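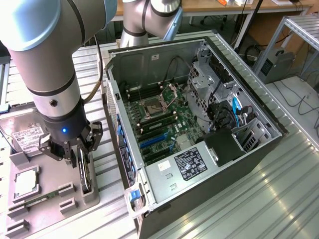
Figure 1. The gripper holds the slim drive in its slot on the tray. The CPU socket in the case is still open.

PC Assembly Cell, Project Report
Kumeck shared workshop, Turnov
21/03/2026
Reading time: 4 min

1. Aim of the work

The aim of our project was to put parts into a desktop computer with a robot arm. We did not want to change the computer, so the case lies on its side with the panel removed and all the parts wait on a fixture tray.

2. The tray

We printed the holders in grey. The first version was too tight for the memory module and we made the slot wider. In September we had no fixed positions and the arm missed the drive often. After 7 versions of the tray we stopped changing it.

3. Results so far

We planned 1000 test grips and finished 677. The drive is the easiest part. The CPU is the most difficult, as it must be placed flat and the fingers are rather thick for such work. We have not yet tried to close the lever of the socket with the arm.

Contact: Kumeck workshop, Turnov | © 2026 | Back to top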